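Farnum 110 Document and Valuables Safe

The Farnum 110 is a free-standing safe for homes and small offices, supplied in Canada by Ivport. It is intended for passports, deeds, jewellery and backup drives, and is not approved for the storage of firearms or ammunition.

The body is formed from welded steel plate with a grey powder-coat finish. Three locking bolts secure the door, and the hinges are concealed inside the body. The electronic keypad accepts codes of four to eight digits - two override keys are included and should be stored away from the safe. 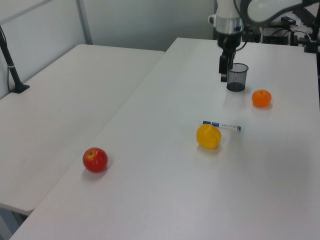 Mesh cup and tangerine on a white table.

Interior capacity is 69 litres, with one removable shelf. Empty weight is 110 kg. The base has four pre-drilled holes, and anchoring to a concrete or timber floor is required for the warranty to apply. Anchor bolts are supplied for concrete only.

Colour options: grey (standard), black (special order, allow 20 business days).

Optional accessories
Kassa drawer insert, lined, with lock
Girdale dehumidifier rod, plug-in
Additional shelf

Order code: 2273

Delivery is to the ground floor. Stairs, narrow entries and basement placement must be arranged with the delivery office before dispatch - drivers cannot make these changes on arrival.

For quotations, contact Tsegereda Hailu, Sales. For lost codes and lock service, contact Wondimu Nigatu, Technical Support. Proof of purchase is required for all lock service.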